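27 August 2024
Collection diary, Hallow station

The station opened on schedule and recording resumed under the procedure adopted in July. The assigned task was the recovery of tipped objects: the arm is to take hold of an item lying on its side and set it upright. Gimberg has requested 200 accepted examples of this task. The session's quota was 40.

Faustino Medrano operated the arm for the first block and I reviewed the recordings. We exchanged duties after the midday break. Nearly 40 attempts were accepted, and 3 were set aside for a second opinion. In two of those the grip was sound but the release came early. The third contains a long hesitation before the approach, and we could not agree on whether a learner should be shown it.

The written guidance from Shaikh states that hesitation is acceptable when it precedes a correction. Mr. Medrano reads this broadly. I read it narrowly and have entered a note asking for clarification.

Each attempt is to begin with the fingers open and clear of the tabletop. The starting position of the object is to be changed between attempts, including placements well away from the center.
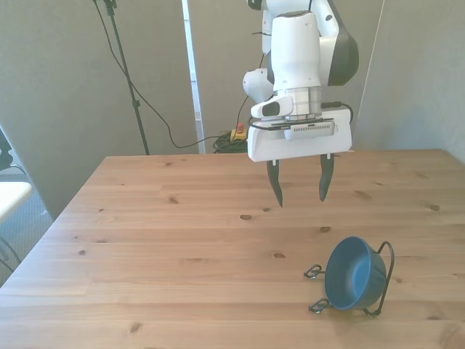

The labeling form in Grerkex still offers only "success" and "failure." We again used the comment field to record partial results, and the comments must be copied by hand into the station log. A request for a third category was submitted in July and remains open.

Recordings were transferred before closing. Tomorrow's first block is assigned to me, with the same task and the same quota.

Contact the Hallow station office | Copyright 2024 Hallow | Back to top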